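Long-Term Test: Gonberg Lim Estate, Month Six

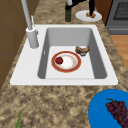
The Lim returned to the Pravgate workshop in April with 2,000 miles showing since its last inspection. Oil level was at the upper mark. Front pad wear was even on both sides, and the rear drums needed only adjustment.

Kerb weight is 1,456 kg, up on the outgoing saloon, and the extra mass sits almost entirely behind the rear axle. Gonberg fits stiffer springs to compensate. With two aboard, the ride is firm over broken tarmac; with a full load it settles.

Our one fault remains the gearbox. The change from second to third baulks until the oil is warm. Odmont, the supplier, has revised the selector fork for cars built after chassis 212. Ours is an earlier car, and the new part is on order.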